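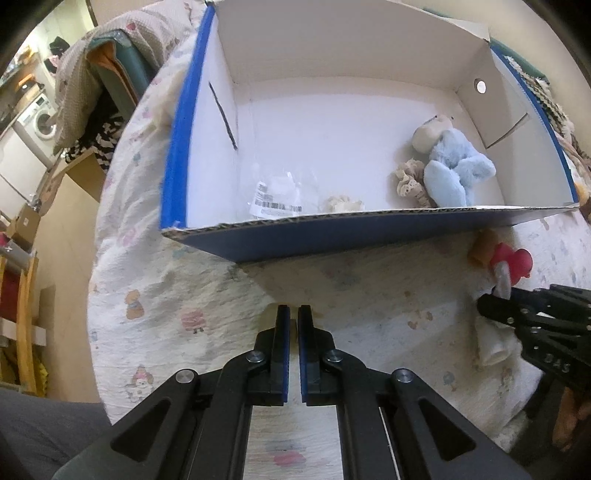 Kiltmont storage box, blue and white: four out of five

I bought this in September to keep small things off the bed while I sort them: scrunchies, a soft toy, a rubber duck, bits of cloth. It is plain cardboard, blue outside and white inside, and cost me 7 pounds with delivery.

The size is good. A plush toy and a couple of scrunchies go in with plenty of floor left over, and the white inside makes it easy to find things. The sides have slits cut in them and there is a small round hole near the back.

My complaint is the front edge. The blue surface looks smart, but the top of that panel is rough, torn-looking corrugated card, and lace or anything delicate could catch on it. I am going to put tape along mine.

It sits well enough on a bedsheet, though a soft mattress lets it tilt. I would not stack anything heavy on top. 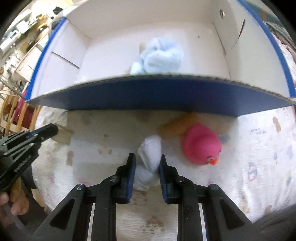

Who it would suit

Anyone who wants a cheap open box for toys or hair things. For a shelf where people will see it, I would pay more and get the Prurau fabric one.

Comments

Vasiliki Mavromatis
Mine has the same rough edge. I used parcel tape and it has been fine.

Themis V.
Does it fold flat again?

Abimbola Akande
Themis, I haven't tried yet.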